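Robots on the floor plan at Stelstead, mostly for the floor

Housekeeping at the Overgaard hotel in Stelstead has a new colleague with two white arms and no opinion about the radio. Since July the machine, supplied by Tronidel, has been assigned the least loved part of turning over a room - picking up what guests leave on the carpet.

Its beat is the open floor between bed and sofa, where the paper and the bottles tend to end up. Beds are still made by people, and so are the decisions about whether a single earring counts as trash.
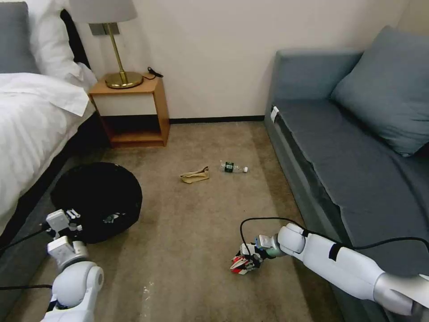 Management says no jobs have gone. What has gone is a certain amount of bending, along with 10 minutes of the morning briefing, now given over to who gets the robot and who gets the stairs. Room attendants log each item it misses on a tablet. The list stood at 2,271 entries at last count, and typing them in has become a task of its own, for which the hotel has yet to find a robot.

The pay scale now has a new line for attendants trained to supervise the arms. The training lasts 2 days and includes a section on patience. 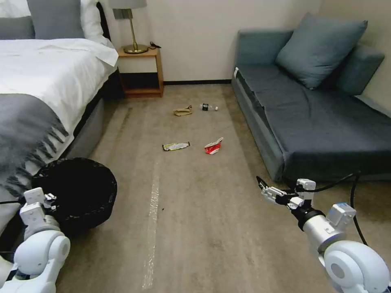 Katia Piras said her back had noticed the difference before she did, but that she used to finish a room and close the door, and now she finishes a room and writes a report on it. She would like the supervisor's rate to apply to everyone who ends up supervising, trained or otherwise.

Talks on that point resume next month. The robot is not expected to attend.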